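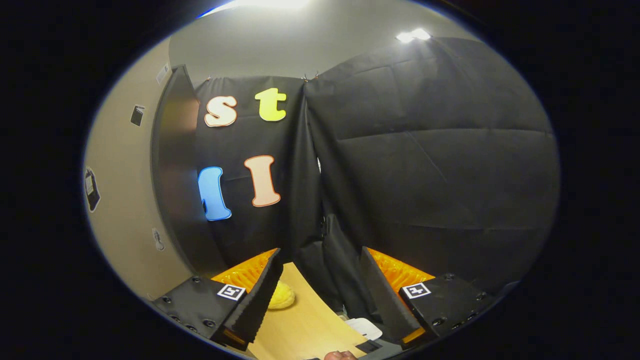
Skastwood Letter Curtains - README

Welcome! Skastwood is a collection of patterns and notes for dressing up plain black curtains with big, chunky, colorful cut-out letters. It started as a way to make one small room at Gistarholm feel less gray, and it grew into a folder of 2,055 letter outlines that we still love adding to.

What you get

outlines/ - one file per letter, upper and lower case, ready to print at full size
colors.csv - the fill and border pairs we have tried on black cloth
layouts/ - loose arrangements for small panels and wide ones
notes.txt - cutting, sticking and hanging tips, in no special order

The outlines come in two families. Dritel is the round, friendly one, and it makes a wonderful lowercase "s" or "t". Aidoo has serifs, and its capital "I" is a joy: proper feet at the top and bottom, so it can't be mistaken for a lowercase "l" from across the room. Mix them! A panel with both always looks livelier to us than a panel with one.

Colors on black

Matte black cloth is very kind to color. Cream with a thin orange border is my favorite by a mile, and pale peach with an orange-red border comes close behind. Bright yellow needs no help. Blue is harder - dark blues sink right into the cloth, so go a step lighter than you think you should. colors.csv has 91 pairs so far, each with a short remark (some of them rude, sorry).

Laying out a panel

Four letters on a panel is a happy number. Set them in a loose two-by-two and nudge each one off the grid by a hand's width or so. They don't have to spell anything. If you do want a word, use a wider panel and keep the letters away from the edge where two panels meet, where the cloth likes to fold in on itself and swallow them.

Hanging

Small metal clips along the top edge are all we use. Put one at the outer corner and one where the panels meet, then add more if the top edge sags. Leave a little wall showing above the cloth if the ceiling lights are strong.

Creases: steam from the back, before the letters go on. Faint fold lines that come back later can stay. I've stopped fighting them.

Known problems

- The Dritel "g" prints with a gap in the tail. Fix it with scissors for now.
- layouts/wide has 2 files with the same name in different folders. Use the newer one.
- Thin borders curl at the corners if the glue is stretched too far. Roughly 4 dots per corner works for me.
- No accented letters yet. Planned for August.

Changes

18th April - new Aidoo capitals, cream and peach pairs added to colors.csv, old hanging notes merged into notes.txt.

Using and sharing

Print them, cut them, change them, hang them in your classroom or hallway. Credit to Skastwood is nice to have but not required. New color pairs are very welcome - add a row at the bottom of colors.csv and say what cloth you tried it on.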